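Handling Rules for Hand-Held Gripper Sessions: Box Packing Tasks

This page covers the working rules for recording packing and unpacking tasks with hand-held grippers at the Flornport site. It applies to two-operator and single-operator sessions. Calibration is covered separately in the Eser setup guide.

Step 1. Prepare the table

Lay the cloth and leave the creases in. Open the box and fold all flaps down so that neither gripper can catch on them. Turn the printed side toward the main operator. Personal items may stay at the back of the table if they are outside the reach of both tools.

Step 2. Check the pads

Wipe both grip pads with a dry cloth. Close the jaws fully and check that the pads meet along their whole length. A pad that has shifted by over 2 mm must be reseated before recording. Log the pad set number (Tijani sets 777 and 792 are the current ones).

Step 3. Grip and lift

Approach round objects from above with the jaws open wider than the object. Close at the widest point and stop when the object no longer turns between the pads. Do not squeeze further. Two-part capsules can split at the seam under excess force. Lift clear of the cloth and hold level before moving toward the box.

The blue capsule is held between the pads, just over the cloth, with the open box beyond it and the second gripper at the right.

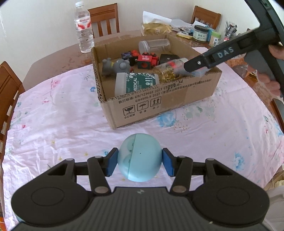
Step 4. Share the box

Only one gripper may be inside the box at a time. The second operator keeps the tool beside or above the box until the first has withdrawn. If the tools touch, stop, open both jaws and restart the episode.

Step 5. Close the session

A session ends at 160 episodes or when a pad fails inspection. Enter rejected episodes in the Skirport log with the step number at which they failed. Store the grippers with jaws open.

Last revised May 27, 2020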